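Unit 4 — Collecting demonstrations by remote control

Instructor: Mahlet Tufa. Lab support: Vilmos Csizmadia, Trernstead room 109.

Two ways of showing a robot a task come up in this course. In hand guiding, you hold the arm and move it through the motion while the joints record. In remote control, you stand apart from the arm and drive it with a controller. Unit 3 covered the first. Labs 4 and 5 use the second, in the Alleck kitchen simulator.

## Before you record

- Drive the arm for a few minutes without saving anything.
- Check that the gripper opens fully and closes fully.
- Decide on the order of your moves before you press record — long pauses end up in the data.

## What gets saved

Each run stores the wrist view, the joint positions and your controller input. The class set from last term has 2493 runs. Reading for this part: the Szabó notes, section 7.

## Lab tasks

1. Oven door. Start with the door open and close it from the front. Keep the fingers apart during the approach and watch the corner of the door in the wrist view.

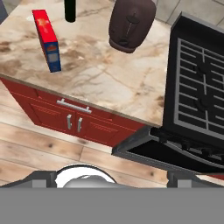
2. Drawer. Pull it open by the bar handle, let go, and back the arm away before you stop recording.
3. Free choice. Pick any object on the counter and move it somewhere else on the counter.

Save failed runs too — put "fail" at the start of the name. Upload everything to the Vundska folder before the May review.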